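Stistard counters get a stone census

14 January 2020

Stistard has decided what to do about its kitchen counters, and the answer is a form. Starting in April, anyone in town who replaces a stone or stone-look worktop will have to register the old one before it can go to the dump. The form is four pages long. The fee is $60, or $99 if you want the form explained to you.

The trouble began last fall at the Urnum Road transfer station, where slabs have been piling up behind the glass bins. The town puts the pile at 600 pieces and says the ground under it was never meant to hold them. Neighbors say they knew that already, having watched the fence lean.

Juhász & Gelia, the salvage yard across the road, has offered to take anything in one piece. It has also asked the town to stop calling the stuff "waste," a word that apparently hurts resale.
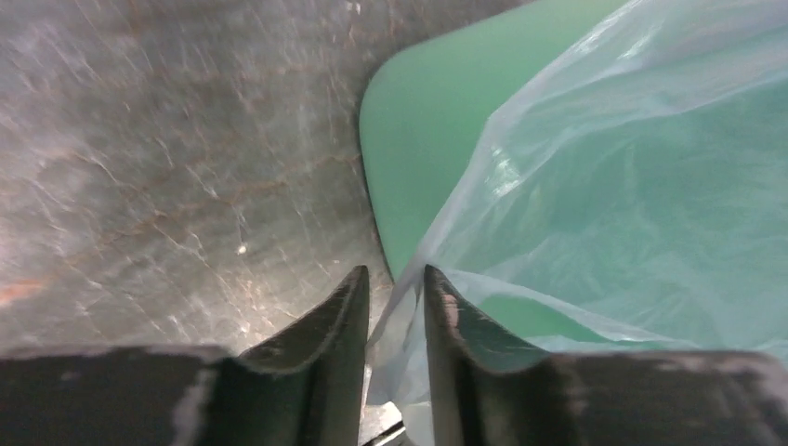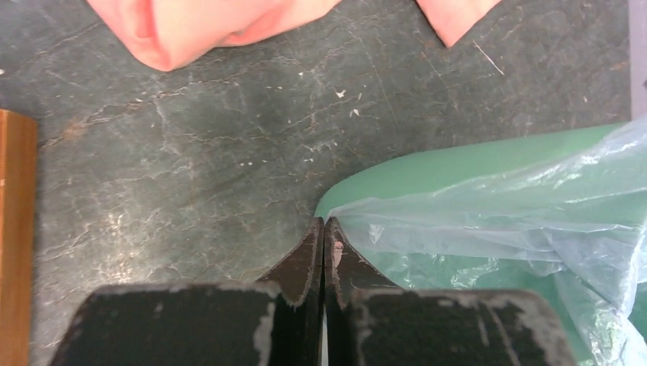
Gray marbling, with rust-colored veins running among the pale ones, in the first picture.

What it will cost you

Skipping the form carries a fine of $1000, which is more than many of the counters would fetch. Broken slabs count as one slab if the pieces arrive together and as several if they don't, so borrow a bigger truck.

Laminate is exempt. Tile is under review. Forms can be picked up at the town office, at the counter, which was replaced in December and has not been registered.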